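From: Hanan Obeidat
To: cell-practice list
Date: 7 January 2026
Subject: Re: [cell-practice] Draft rule 4, shared reach

Kristýna Gajdoš wrote:
> Rule 4 as drafted: where two arms share a work area, the
> operator confirms clearance before each run. Lorkby has
> done 500 runs this way without a stop. I'd like to adopt it
> as is.

Kristýna, 500 runs tells me Lorkby was careful, or lucky. I can't tell which from a tally, and neither can an auditor. What does "confirms clearance" mean? By eye? From which side? Clearance at the start pose says little about the point where the grippers meet.

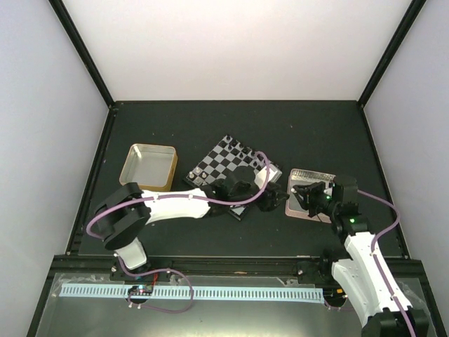

Chess task, two arms, grippers close together by the right-hand tin.

I'd want a number for minimum gap at the closest point, and a line on cables. The draft has 17 clauses and cables get none — yet there's a purple one arching over the black pieces. Who checks that, and against what?

Budley wrote a similar rule in July and it became a box people tick. I'm a no on rule 4 until it says what to measure.

Hanan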